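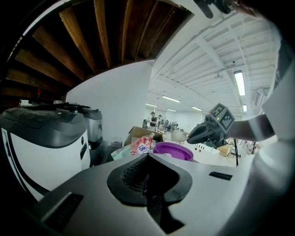 Nneka Isah wanted to know, on her first afternoon in the Kisside Robot Club, why a robot could not simply be told to pick up a bowl. She had expected that someone would type the words "pick up the bowl" and that the robot would do it. Many new members ask the same thing, and this page was written to answer them.

What the club does

The Kisside Robot Club is open to students ages 10 and up. Members work on one large project each school year. This year's project is called Hemis. Its goal is to teach a robot arm to do small household jobs, such as putting a bowl on a table or moving a package from one place to another.

The students do not begin with the robot arm. They begin with grippers that a person holds by hand. A gripper is a tool that opens and closes to take hold of things, much as your thumb and fingers do. When a student uses one to pick something up, the movement can be recorded. The recording is later used as a lesson for the robot.

Why picking things up is hard

Try this at home. Place a plastic cup on a table and pick it up slowly. Pay attention to your hand. Your fingers began to open before they reached the cup. They stopped closing when the cup felt firm. If the cup started to slip, you squeezed a little harder without thinking about it.

You learned all of this when you were very young, and you practiced it many times a day. A robot has had no such practice. It must be given instructions for every part of the movement, or it must be shown many good examples.

Writing instructions works well when everything stays in the same place. In a factory, a part may arrive at exactly the same spot each time. In a home, a bowl may be on a shelf in the morning and beside the sink at night. For this reason, the Hemis project uses examples.

What is a marker?

Some of the club's tools carry a cube printed with black and white patterns. These patterns are called fiducial markers. "Fiducial" (say it fih-DOO-shul) means that something can be trusted as a fixed point for measuring.

A camera can find a marker quickly because the pattern is simple and has strong contrast. Every marker has its own pattern, so the computer can tell one from another. The computer also knows the true size of the marker. If the marker looks small to the camera, it must be far away. If it looks large, it must be close. If its square shape looks squeezed on one side, it must be turned. With these clues, the computer can work out where a tool is and which way it is pointing.

A cube is useful because it has several faces. When the tool turns, one face may be hidden, but another can often be seen.

How a lesson is recorded

Each lesson has two students. One student holds the grippers and carries out the job. The other watches the computer and writes in the log book. Students then trade places.

A single lesson is short. The club's goal for this year is 150 lessons for each job, and each student may record up to 10 in one meeting. Tired arms make shaky movements – and shaky movements make poor lessons.

Mistakes are written down as well. If an object is dropped, the student at the computer marks the lesson with the word "drop" and the pair begins again. Olumide Sani, who leads the recording group, asks students not to erase these lessons. They are kept in a separate folder and studied at the end of the month.

Rules for members

Tie back long hair before using a gripper.

Keep fingers out of the jaws of any tool, even when it is switched off.

Do not cover a marker with your hand, your sleeve or a sticker.

Return each tool to its own place after the lesson.

Ask an adult before moving a tripod or a cable.

Words to know

Gripper: a tool that takes hold of objects.

Marker: a printed pattern that a camera can recognize.

Contrast: the difference between light and dark.

Log book: the notebook in which every lesson is listed.

Joining the club

New members are welcomed each August. A parent or guardian must sign the club form. No experience with computers is required. Questions about the Hemis project may be addressed to Nanna Hjaltested at the club desk.

Page last reviewed May 3, 2019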